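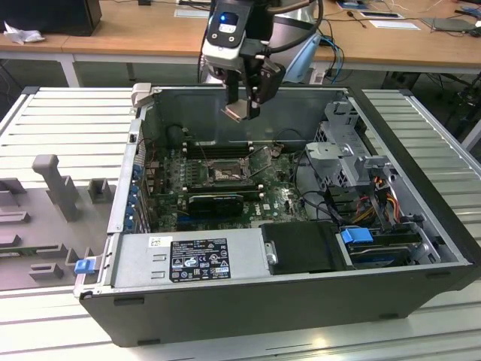 The ferry to Florport left at 4 in the afternoon, and Nasrin Kordestani had been on the dock since lunch, because her mother had raised her to believe that boats, like aunts, should never be kept waiting. She had a tin of walnut cookies on her lap – her grandmother's recipe, with a little too much cardamom – and she had promised herself she wouldn't open it.

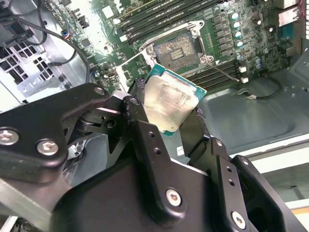
She opened it when Babar Hayat sat down beside her. He had taught her to swim one April when she was small, and he was almost 70 now and still wore the same green hat.

"Going to see your sister?" he asked, taking two.

"If she'll have me," said Nasrin, and passed him the tin again.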